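Kitchen and Servery Assistant – part-time, ongoing
Greverier Community Dining, Wevholm site
Posted 19 May 2022

We are looking for a kitchen and servery assistant to join the lunch team at our Wevholm dining hall. The job is washing up, stacking, setting tables and putting things back where the next shift will find them. There is some light food prep when we are short, but no cooking.

Hours are 15 a week over the lunch period, with extra shifts offered in August when the Zollgate program doubles up on sittings. Pay is under the site agreement and includes a yearly allowance of $825 for shoes, aprons and laundering.

The crockery

Most of our serviceware is colour-sorted. Blue, green and pink bowls are used at every sitting, and they come back to the bench in no particular order. Bowls that fit inside one another are stacked before they go on the trolley, and anything left over is added last.

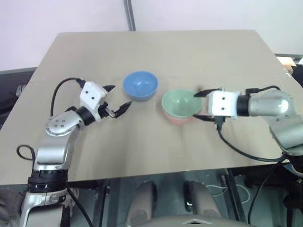

What you will do

Clear and wipe tables between sittings.
Scrape, rinse and load the dishwasher, then unload and check each piece for chips.
Stack bowls by size, right way up, and return them to the open shelves.
Set the trolley for the following day using the list on the pantry door.
Mop the servery floor at close.
Tell the shift lead when detergent, cloths or gloves are running low.

The lunch service puts out more than 1,000 meals in a busy week, so there is a fair amount of lifting and you will be on your feet for the whole shift. Full crates are carried by two people. The trolleys are Herrero units with a foot brake, and we will show you how to use them.

What we are looking for

You don't need kitchen experience. You do need to be on time, careful with hygiene and willing to do the same task many times over. A food safety certificate is useful, and if you don't have one we will pay for the course in your first month. You will need a current police check before you start.

Stacking is taught on the first shift. Bring the bowl over the stack, lower it and let go once it is sitting in the one underneath. A green bowl in a pink one makes a steady base, and the blue goes in over the green.
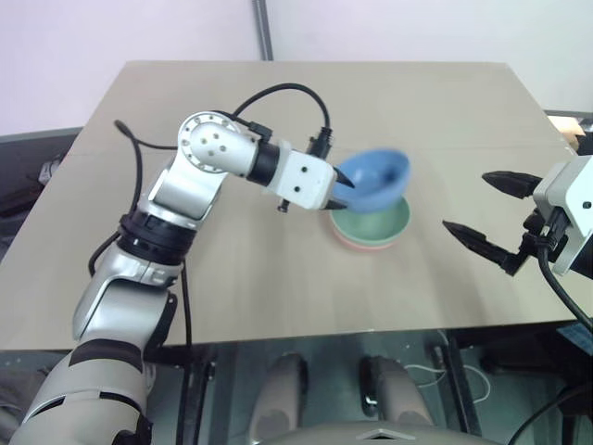
Chenxi Lei says the first fortnight is mostly learning where everything lives, and that after that the shift goes quickly if the stacks were left tidy the day before. New starters are paired with her or with Darnell Blackwood until they are comfortable working a sitting alone.

How to apply

Send a short letter and the names of two referees to Candela Valcárcel at the Wevholm office, or leave them at the front counter. Please quote position 569 and tell us which days you can't work. Interviews are informal and include a walk through the kitchen, so wear closed shoes.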